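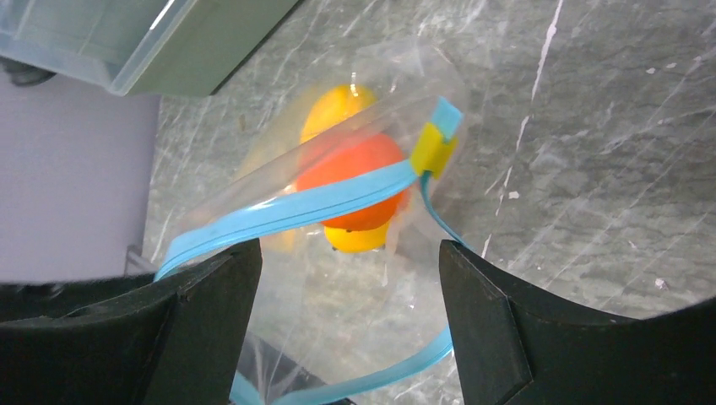

Randanby Household Waste Service
Communications Desk, Ngata Depot

Print
E-mail

1/ Changes to soft plastics collection in Randanby take effect in August. Residents are asked to read this thread in full, as the new arrangements differ from those printed on the calendar delivered with the spring bill.

2/ Soft plastics will no longer be taken at the kerbside. They may be brought to any of the 38 drop-off points in the district. A full list is held at the Ngata depot and at the library in Multivville.

3/ Bread bags, crisp packets, film lids, carrier bags and clear storage bags are all accepted. Items should be empty and dry. A quick rinse is enough — there is no need to use hot water or washing-up liquid.

4/ Bags with a zip closure are accepted, but the slider must be pulled off first and placed in general waste. The strip itself may stay on the bag.

5/ Padded envelopes, cling film and anything that has held paint or garden chemicals cannot be taken. Nappy sacks are also refused, whether used or unused.

6/ Flats in the Premen estate will keep their shared containers for a further 3 months. The service has written to all 200 households there. Tenants who have not received a letter should ask at the estate office.

7/ Residents who cannot travel to a drop-off point may apply for an assisted collection. The form is 2 pages long and can be completed over the telephone. Existing assisted customers need not apply again.

8/ Glass, paper, card and tins are not affected. Please continue to put these out by 7 a.m. on the usual day. Garden waste in Multivville moves to Thursday, as announced earlier.

9/ Shops and cafes are covered by a separate trade agreement and may not use the public drop-off points. Trade customers will find the new charges on their next invoice.

10/ Questions about missed collections should go to the depot and not to this account, which is read during office hours only.

Print
E-mail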